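4. Choosing a spot for your Pudard kettle

Before you fill the kettle for the first time, take a minute to think about where it's going to live. Most of the grumbles that reach our service desk come back to a poor spot on the bench, and it's a lot easier to sort out now than with a full kettle in your hand!

1. Set the power base on a flat, level surface, at least 15 cm back from the edge.
2. Wind any spare cord around the cleats under the base, so that little hands can't get hold of it.
3. Check that there is 42 cm of clear space above the lid. Steam will lift the finish on overhead cupboards sooner than you'd think.

A white tabletop.
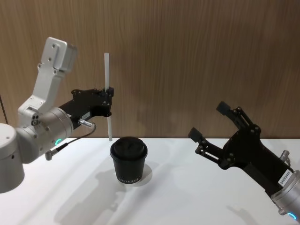
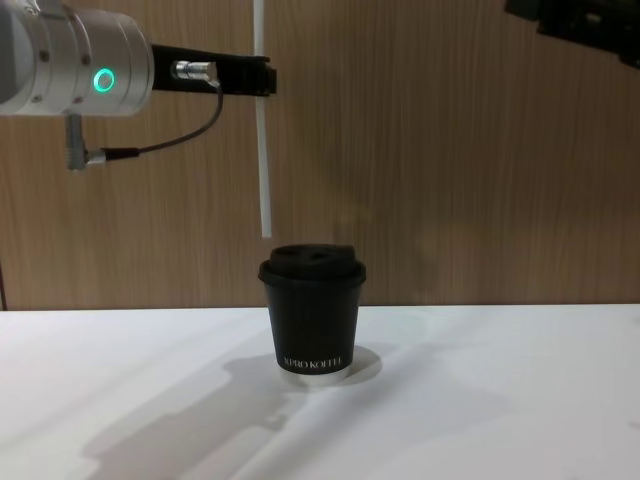 4. Fill to the MAX line with cold water, close the lid until it clicks, and boil. Tip this water down the sink, then do the same again (2 boils in all) to clear any taste left over from the factory.

CAUTION: Never lift the kettle off its base while it is still boiling. Switch it off first.

NOTE: If your tap water is hard, you may notice a chalky film by March or so, even on a kettle bought at Christmas. It's harmless, and a splash of white vinegar will shift it. See Section 7 for the full descaling method.

Guide revised 10/20/21.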